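Jalen amplía en Ukgate su programa de recogida de ejemplos para brazos robóticos

8 de marzo de 2026

La empresa Jalen ha ampliado el programa con el que reúne ejemplos de manipulación de objetos domésticos en su centro de Ukgate. Desde octubre, los operadores del centro han registrado 2,616 demostraciones válidas, con las que se entrena un sistema de aprendizaje destinado a brazos de sobremesa. La compañía prevé publicar una parte del material antes de que termine el año.

El trabajo consiste en guiar un brazo a distancia para que realice una tarea corta: coger un objeto, girarlo, pasarlo a un recipiente, volver a la posición inicial. Cada intento se guarda con las imágenes de las cámaras, las posiciones de las articulaciones y la apertura de la pinza. El sistema aprende después a relacionar lo que ve con el movimiento que hizo la persona.

Paora Sutcliffe, responsable de operaciones en Ukgate, explicó que el equipo empezó con bloques y vasos de plástico y que en otoño decidió pasar a los cubiertos. «Con los bloques llegamos pronto a un punto en el que añadir más ejemplos no cambiaba nada. El modelo acertaba casi siempre y no aprendíamos de sus fallos», señaló. «Con una cuchara falla de muchas maneras distintas.»

El programa cuenta con 32 operadores repartidos en turnos. Cada uno recibe una formación de 4 días antes de que sus grabaciones se incorporen al conjunto de entrenamiento. Durante ese periodo se practica sobre todo la aproximación a la mesa, el momento en que se pierden más intentos: si la pinza baja demasiado, el brazo se detiene por seguridad y hay que repetir la toma; si se queda alta, se cierra en el vacío.

Las sesiones se organizan por lotes. Al comienzo de cada lote, el operador recibe en pantalla una instrucción escrita en lenguaje corriente, como «pon la cuchara pequeña en el recipiente de color naranja», y dispone de un tiempo máximo para completarla. Terminado el intento, marca si lo considera bueno, dudoso o fallido. Los dudosos pasan a una segunda persona. Los fallidos no se borran: se guardan aparte y se usan para que el sistema aprenda a reconocer cuándo debe soltar y volver a empezar.

Esa última decisión fue discutida dentro del propio equipo. Roald Boström, que dirige el análisis de datos en Jalen, defendía al principio un conjunto formado solo por ejemplos limpios. Cambió de opinión tras comparar dos versiones del modelo en las pruebas internas de enero. La que había visto errores y correcciones se recuperaba mejor cuando el objeto resbalaba de la pinza – la otra repetía el mismo gesto hasta agotar el tiempo.

También se ha modificado la forma de colocar los objetos. En las primeras semanas, los operadores ordenaban la mesa antes de cada toma, con los mangos más o menos paralelos y espacio libre alrededor. El resultado era un modelo que funcionaba bien en mesas ordenadas y mal en todas las demás. Ahora los cubiertos se dejan caer sin ordenar y el operador tiene prohibido corregirlos con la mano, salvo que alguno quede fuera del alcance del brazo.

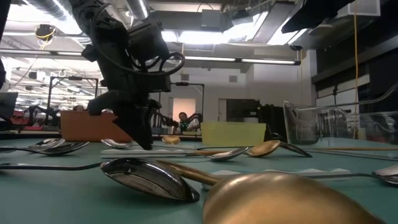 La variedad del material es el criterio que más pesa en la preparación de los lotes. Jalen compra los utensilios en mercadillos y tiendas de barrio y evita los juegos completos, de modo que en un mismo lote coinciden piezas de tamaño, peso y acabado distintos. Sobre el tablero verde azulado se mezclan cucharas plateadas y doradas, varias de ellas cruzadas o superpuestas, con un utensilio blanco de mango plano y los recipientes alineados al fondo. Los acabados brillantes son los que dan más problemas a las cámaras, según Boström, porque el reflejo de las luces del techo se desplaza al acercarse la pinza y el modelo puede confundirlo con el borde de la pieza. Por ese motivo el centro ha descartado difuminar la iluminación, una opción que se había estudiado en diciembre: en una cocina corriente los reflejos van a estar igualmente.

El siguiente paso será llevar parte de la recogida fuera de Ukgate. Jalen ha firmado un acuerdo con Phùng, un taller de menaje que cederá espacio y piezas para un segundo punto de grabación, y negocia un tercero en Kakberg. El objetivo es que los ejemplos no procedan siempre de las mismas mesas ni de las mismas manos. Sutcliffe reconoció que el cambio de local traerá trabajo añadido, sobre todo en la calibración de las cámaras, que hoy se revisa al inicio de cada turno y que en el nuevo punto deberá hacer personal con menos experiencia.

La parte del conjunto que se hará pública comprenderá 500 demostraciones, elegidas entre las que ya han pasado la segunda revisión. Incluirá las instrucciones escritas, las valoraciones de los operadores y una selección de intentos fallidos. Las grabaciones en las que se reconozca a personas se tratarán antes de la publicación para ocultar los rostros. La empresa no ha decidido todavía con qué licencia se distribuirá el material, aunque Sutcliffe indicó que la intención es permitir el uso académico sin coste.

Quedan cuestiones abiertas. El modelo actual maneja con soltura las piezas aisladas, pero sigue teniendo dificultades cuando dos cucharas están encajadas una sobre otra, ya que tiende a coger ambas y a dar la tarea por terminada. El equipo ha preparado una serie de lotes dedicada solo a ese caso, en la que el operador debe separar las piezas antes de levantar la primera. Los tiempos son más largos y la proporción de intentos dudosos ha subido, por lo que se ha reforzado la segunda revisión.

Jalen tiene previsto evaluar los resultados de esa serie en primavera. Si son favorables, se incorporarán tenedores y espátulas, que hasta ahora solo se han usado en pruebas sueltas. Los cuchillos quedan fuera del programa por el momento.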